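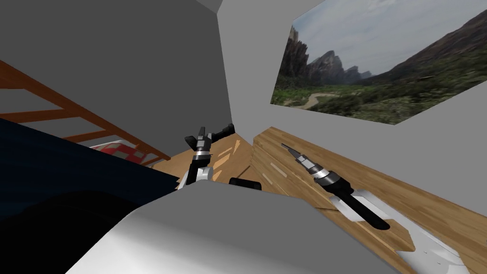

Wood surface against plain gray walls.

How to oil a wooden countertop

A bare or worn wooden counter needs oil a few times a year. The job takes one evening, plus drying time. I do mine on a Friday after supper and leave the kitchen alone until morning.

What you need

Food-safe hardwax or tung oil (I use Hillura)
Sandpaper, 120 and 180 grit
Lint-free cotton rags
A vacuum with a brush head
Mild dish soap
Nitrile gloves

Step 1. Clear and wash

Take everything off the counter, including whatever lives in the corner behind the toaster. Wash with warm water and a little soap, wipe with a clean damp rag, and let the wood dry for at least four hours. Damp wood won't take oil evenly.

Step 2. Sand

Start with 120 grit and go with the grain. Dark rings near the sink may need a second pass. Switch to 180 and go over the whole surface, including the front edge. Don't sand one spot deeper than the rest or you will get a dip that holds water.

Step 3. Remove the dust

Vacuum first, then wipe with a barely damp rag. Check the joint where the counter meets the wall.

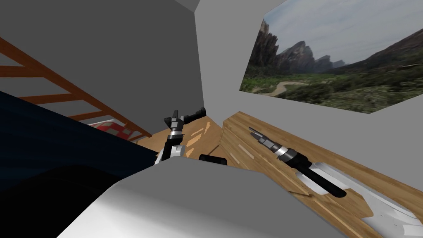
Step 4. First coat

Stir the can. Pour a small puddle and spread it thin with a folded rag, working in sections as long as your arm. Wait 15 minutes, then wipe off all the oil that hasn't soaked in. Oil left sitting on top turns sticky, and the only fix is to sand it back.

Step 5. Second coat

Leave the first coat overnight. If the surface feels rough in the morning, rub it lightly with used 180 paper, dust it, and repeat step 4. End grain usually wants a third coat.

Drying and rags

Keep water off for two days and heavy items off for a week. Lay used rags flat outdoors to dry, or soak them in water before they go in the trash. Oily rags in a pile can catch fire by themselves.

My counter came from Fodbridge and gets done in November and again in spring. A 75 ml sample can was enough for the edge touch-ups.

Posted by Mohammed-Awal Akpalu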